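Home | Handouts | Reading list | Student work | Contact

Writing the Stuffed Animal Serial
Handout for session 3. Notes by Rupert Wyss

Typed these up fast after class, so forgive the gaps. If you missed it: session 3 was voice, trouble, and the third-person narrator who lives with the animal. Bring your draft post next time, printed, one side only.

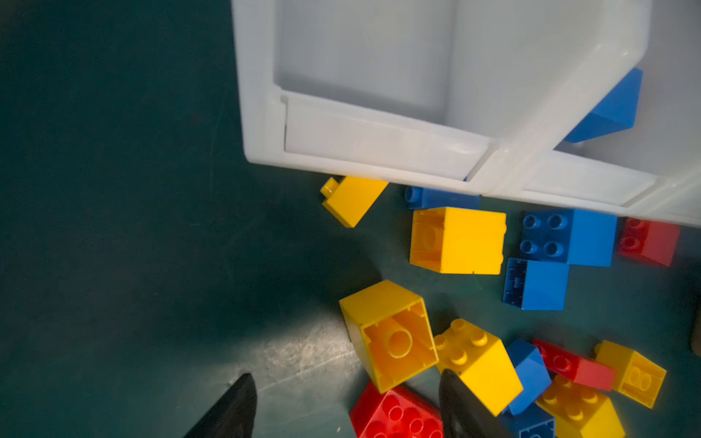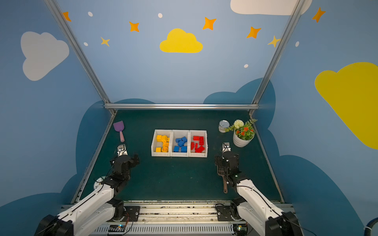
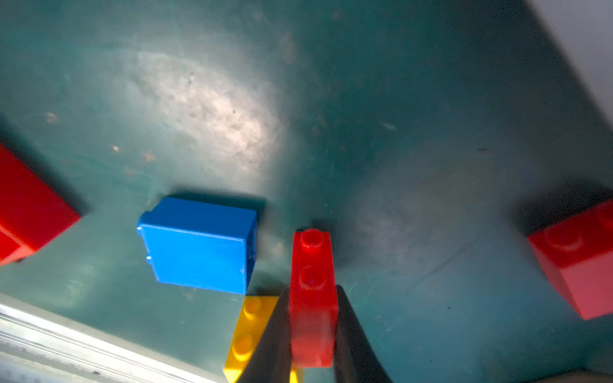

Reading time: 3 minutes

1. What we mean by a serial

Short posts, same animal every time, same house. Reader may come in anywhere. So every post has to work cold. A newcomer who lands on your bedtime post has never heard of the feud with the neighbor's cat. One clause will do it. "The cat, who still has his hat," and move on.

Length: aim for 70 words on a small post. Longer for the adventures. Most of the drafts I got ran way over and the extra was nearly all setup. Cut setup first.

The example we used all evening was Gristo, the stuffed badger from Purificación Sotomayor's serial. Gristo steals butter. Gristo believes he has a job at the post office. That is pretty much all you need to know and it's enough for years of posts.

2. Who is telling it

Three choices, we covered two.

a) The animal tells it. Easy to start, hard to keep up. Cute spelling wears thin by the second paragraph. If you do it, keep the spelling normal and let the wrong ideas be the joke. Badger thinks the vacuum is a relative. Fine. Badger writes "vakyoom," less fine.

b) The person in the house tells it. My preference, and what most of you did. The narrator is tired, fond, slightly behind events. Finds out things after. Discovers butter in a shoe. The narrator must NEVER be in on it. As soon as the narrator winks, the badger is a toy on a shelf again.

c) Letters, notes on the fridge etc. Next session.

Check your tense. Half the drafts switch from past to present around the funny bit. I know why it happens (feels livelier) but pick one.

3. Small trouble

Size of trouble should match size of animal. Lost button, wrong bus, a bath he says he took. Big trouble (kidnapped, flooded town) needs pages and then you have to clean it all up by the next post.

Good trouble from the class list:

- has told the aunt he can swim
- borrowed the good scissors
- entered a pie contest with a pie he didn't make
- is hiding a letter
- promised the same blanket to two hedgehogs

The last one was Pirmin's and is the strongest, I think. There are two hedgehogs and one blanket and the reader can already see the doorstep. Write that one if you are stuck, he said he doesn't mind.

Weak trouble: "has a bad day." Which bit of it? Start there.

4. The one odd object

Give every post one thing that a reader would not guess. We did the pocket exercise: empty the animal's pockets onto the table, list what comes out, keep only the item that suprises you. Thongdee the goose had a door handle. Whose door? Aurelio didn't know yet and that's a good place to stop a post.

Rules for the object

Name it exactly. "Cheese" is dull, a particular cheese is funny, a particular cheese with a bite out of it is better. Mention it late. Second to last sentence is a nice spot. Don't explain where it came from in the same post. You may need it later.

5. Cute, and how much

Long argument here, didn't settle it. My side: cute comes from the animal being serious. He has fluffed himself for a funeral. He has packed for the trip and the packing is all toast. He doesn't know he is adorable and he'd be offended to hear it. Words to go easy on: little, tiny, fluffy, paws, snuggle, oopsie. One per post, tops. Go through your draft with a pencil and circle them. Benito's first page had 12 and he took it very well.

Purificación's side: kids like the words, read it out loud to one and see. Fair. Reading aloud is homework now.

Exclamation points. Let the narrator have one. The animal can have as many as he wants inside quote marks.

6. Ending a post

Stop early. If he's at the door with the blanket, and the second hedgehog is coming up the path, stop. Teaser lines are ok if they're about something definite. "What was in the hatbox?" ok. "Little did he know" no.

Avoid the moral. I mean the paragraph where he learns sharing. He can share, just have him do it badly and then go to bed.

7. Keeping track

Long runs go wrong on small facts. Keep a sheet. Ours on the board had:

Name, and what he thinks his full name is
Bed (where, which blanket)
Foods he will lie about
Enemies, current
Enemies, former
Things he owes people
Jobs he believes he has

Update it after every post, not at the end of the month. I lost a whole uncle this way in my own serial, and readers wrote in asking was he dead.

For next time

- one post, 70 words, house narrator, one odd object
- same post again, told as a note on the fridge
- your fact sheet, even if it's mostly blank
- read one post aloud to somebody under ten and write down where they quit listening

Optional: swap animals with the person next to you and write each others. Goes badly in useful ways.

The reading packet for September is in the folder by the door. Pages 2 and 3 are stapled in the wrong order, just flip them.

Filed under: handouts, talking animals, writing for kids, cute (in moderation)

Comments

Pirmin Pichler: Third hedgehog has turned up in my draft. Is that allowed or is it now big trouble?

Rupert Wyss: Allowed. Still only one blanket.

Aurelio Segura: I missed the last bit, does the fridge note have to be from the goose or can it be to the goose?

Purificación Sotomayor: Either! Mine is to Gristo, it's about the butter, and he has corrected it in crayon. My niece quit listening at the word "reluctantly" by the way so that one's gone.

Benito Benítez: down to four circled words. keeping "paws"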